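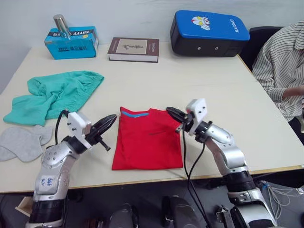
Figure 1. A folded red T-shirt on a white table.

Garment Care and Storage - Handout 4
Knitted cotton: folding, shrinkage and shelf storage

Reading before class: chapter on knitted fabrics in the course reader, until the section on dyes. Please bring one old T-shirt of your own on Friday. It should be washed but not ironed.

1. Why knits behave differently from wovens

A woven fabric has two sets of yarn which cross each other. A knitted fabric is made of loops. The loops can open and close, and for this reason a T-shirt stretches when you pull it over the head and a cotton dress shirt hardly does. The same loops also make the fabric change its size in washing. In the factory the fabric is pulled under tension, and when it gets wet and is moved around in the drum, the loops go back to a more round shape. We call this relaxation shrinkage. It is mostly in the length, while the width may even grow a little.

Students often mix this up with felting. Felting happens in wool, where the scales of the fibers lock together. Cotton has no scales and does not felt.

2. The Plultthorpe wash exercise

Last term the class washed 68 shirts from the Plultthorpe store room, all plain single jersey. Each shirt was measured from the highest shoulder point to the hem, before washing and again after line drying. The longest shirt was 115 cm before washing (it was sold as a nightshirt). Take care with this one when you work with the table, because it pulls the average up. I recommend to calculate the change in percent for each shirt first, and only then the average.

Measuring rules:
- Lay the shirt flat and smooth it with the hand, but do not pull.
- Wait until it is fully dry. Damp jersey gives a wrong length.
- Measure 2 times and write down both values.

3. Folding or hanging

Heavy knits should be folded. On a hanger the whole weight of the garment is carried by the shoulders, and after some weeks you will see small bumps there. For light T-shirts both ways are possible, but folding saves space.

In the Kostimetti method, which we use in the store room, the sleeves go to the back first, then the sides, then the hem goes up to the collar. The Sowah method is a roll - good for travel, less good for printed shirts, as the print can crack along the curve.

4. Shelf storage

The Trateso shelves hold 296 folded shirts when every row is full. Please do not fill them so much. Jersey at the bottom of a high pile gets sharp creases, and in dark colors the crease line can become lighter with time. Keep reds and other strong colors away from the window side.

5. Questions to prepare

Why is the change in width smaller than the change in length, or even in the other direction?
Would you expect the same result from rib knit?
What happens with the side seams if the fabric was cut not straight to the grain?

Short written answers are enough, one page in total.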